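**Primer mes como encargada: ¿curso o a pelo?**

**marisol_turnos** · 2022-08-15

Buenas a todos, perdonad el rollo. Me han ascendido en Gerkberg y desde noviembre llevaré un equipo de 16 personas, casi todas compañeras mías de siempre (¡con lo bonito que es eso y el miedo que da!). La empresa me ofrece el curso de mandos de Farnano, 600 euros que pagan ellos, pero tengo que ir en mis tardes libres. Lo imparte Geetha Reddy. ¿Alguien lo ha hecho? Lo que peor llevo es pensar en corregir a una amiga.

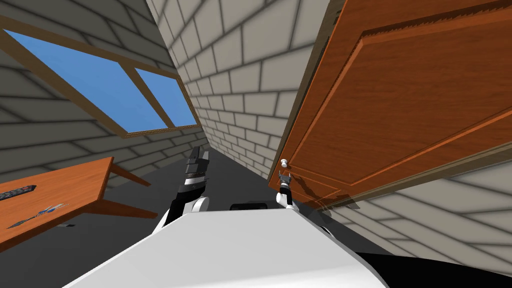

**Poduval**

Yo lo hice y no lo repetiría, qué quieres que te diga. Mucha teoría de estilos de liderazgo y poca práctica. Habla con cada persona del equipo la primera semana, media hora a solas, y aprenderás más. Y las tardes, que te las paguen.

**tejedora17**

Pues yo discrepo, Poduval, con todo el cariño. A mí las dos sesiones de conversaciones difíciles me salvaron el primer año. Venía de Lomeck, donde te daban las llaves y hala, apáñate, y llegué a la primera evaluación temblando como un flan — todavía guardo los apuntes y los releo antes de cada reunión complicada. 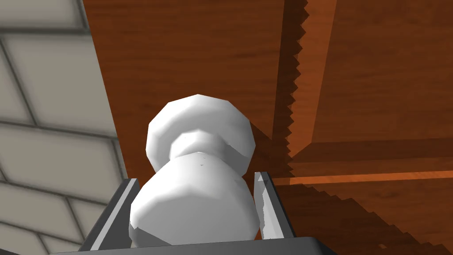 Lo de corregir a una amiga se lleva mejor si lo hablas antes de que haga falta. Yo quedé con la mía a tomar un café, le dije que en el trabajo iba a tener que pedirle cosas como a los demás, y seguimos tan amigas. En lo de las tardes sí te doy la razón.

**marisol_turnos**

¡Mil gracias a los dos! Voy a preguntar en personal si me compensan las horas, y lo del café me lo apunto ya. ¿Las sesiones esas van al principio o al final del curso?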